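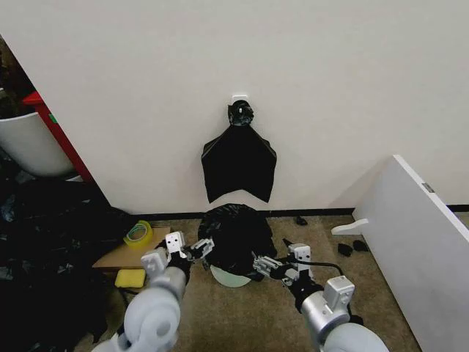 A black garbage bag on its adhesive hook, with a second bag bunched up on the carpet.

Nindero: hanging and handling garbage bags

Welcome to Nindero! It's a picture collection devoted to one of the humblest chores in the house — dealing with garbage bags. Bags get bunched, opened, gathered, twisted, knotted and hung on a wall, and we love every crinkle of it. Black plastic is wonderful stuff to look at. It shines and folds differently every time you touch it, and two bags off the same roll never land in the same shape.

Maribel Bedoya started the collection in November and Rattana Pongsiri joined soon after to write the labels.

What's inside

There are 921 pictures in the main folder and 50 more in a small folder called skultis, which we keep apart for checking labels. Every picture has one line in labels.csv. Colours and places are spelled the Canadian way (grey, centre), so please search for those.

What the labels cover

bag_state: bunched, open, knotted, hanging or unclear
bag_colour: the main colour of the plastic
hook: yes or no
floor: carpet, tile, wood or other
nearby: anything lying close by, such as tape, a sponge or cardboard

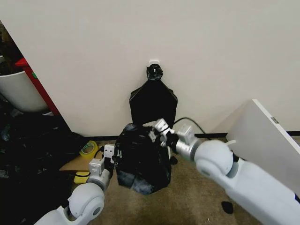 A picture can carry more than one bag_state, so a knotted bag that is also hanging gets both, and a crumpled one on the floor beside it gets its own entry in the same line. Put a semicolon between them. We went back and forth on whether "bunched" and "crumpled" should be separate and settled on the one word, bunched, for any bag sitting in a heap.

The nearby column is my favourite part! A roll of yellow tape or a sponge left on the carpet makes a picture feel like a real room in the middle of a real job, and those little things are great for anyone studying clutter. If an item is half hidden, we still label it as long as both of us can name it.

Known gaps

Black bags far outnumber the other colours, and clear bags are hardly there at all. Shiny folds can hide where one bag ends and the next begins. When we couldn't tell, we wrote unclear and moved on.

Changes

Version 2, 25 November 2023: added the floor column and fixed the spelling of colour in the header row.

Corrections are very welcome — send the picture number and the label you'd use, and Rattana will have a look.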